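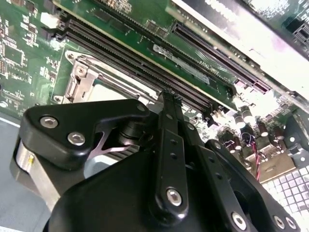
I have now reread all of Sutter, including the fill-in issues, and I'd like to put in a word for the city. People talk about this comic as if it were only a divorce with capes in the background, and for the first dozen issues I suppose it is. But from the moment Solange Lacerda takes over the art, Bretero gets drawn from overhead on nearly every other page, always on a slant, and it's the best thing in the book. Her streets don't look like streets. They look like a green motherboard tipped on a steep diagonal, with the memory slots standing in for the rail yards, and I mean that as praise. You can follow a character home through it. I tried, with a pencil, on my own copy, so please don't ask me what it's worth now.

Everett Holloway wrote on 7 Apr 2026:

> Can somebody explain the fuss over the Faltska collection? I paid
> full price and got the same stories I already own, on shinier paper,
> with the covers shoved in the back at the size of postage stamps. And
> where is issue 39? It goes from 38 straight to 40 as if we wouldn't
> notice. I've been reading this series since it was stapled by hand
> and I think the old readers deserve better than a foreword.
>
> Also the lettering looks different. Am I imagining that?

Everett, you are not imagining it. Lorenz Rüegg relettered the first four issues because the original balloons were done in a ballpoint that had faded to the color of weak tea. He kept the spelling mistakes, or most of them. "Definately" survives in the hospital scene. He fixed "Breterro" on the bus, which I'll miss, as I had built a whole theory on it involving a second city.

As for 39, the short version is that there's nothing to reprint it from. The pages were sold one at a time at the Stimlow show to pay the printer for 40, and no scans were made. What exists is the comic itself, all 317 copies of it, printed on a machine that was evidently low on black. Faltska tried shooting from one of those and the gutters came out darker than the art. Gertraud Schnyder, who edited the collection, told me in July that she'd sooner leave a hole than fill it with soup. I thought the hole could have had a sign on it. One sentence in the foreword would have done, and the foreword had room, seeing that it spends two pages on the author's bicycle.
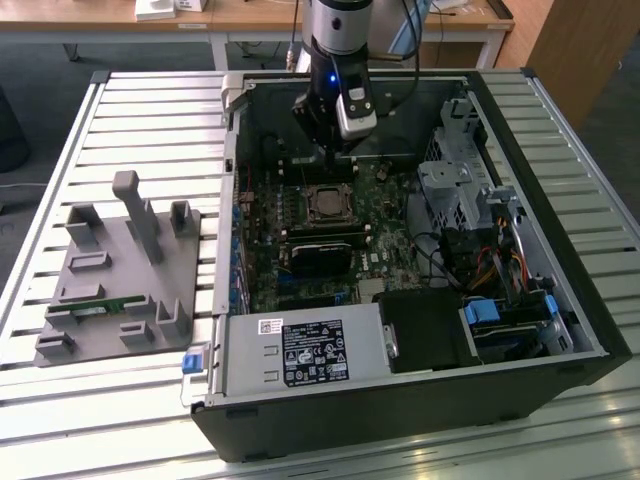

Desktop tower on its side with the panel off. CPU socket empty.

You do miss something without it. 39 is the one where June closes the repair shop, and for 24 pages she says hardly anything. There's a customer, a sandwich, and a phone that rings in the caption boxes but never gets drawn. When she turns up in 40 living above the laundromat, new readers must think the binding is faulty. I lent the collection to my sister-in-law and she asked me whether June was a different woman with the same haircut.

On the covers, I'm with you entirely. Whoever decided on nine to a page should be made to read them that way, on a train.

I don't agree about the paper, though. The old newsprint was charming, but it ate Lacerda's thin lines, and in the rooftop sequence you can finally see that the clock in the window is running backward. I had that issue for years and took it for a smudge.

Radwa Ait Ali posted a list of page sources for the later volumes a while back, and if anyone saved it, would you send it again? The archive search gives me only a thread about longboxes and somebody's recipe for flatbread. I'd like to check whether the two Halloween stories come from the originals or from the convention reprint, where half the word balloons point at the wrong person.

If anyone on the list owns a page of 39, even a bad one, even the sandwich, Gertraud would be glad of a scan. She says she'll return the favor with a copy of volume two, and that its covers will be bigger.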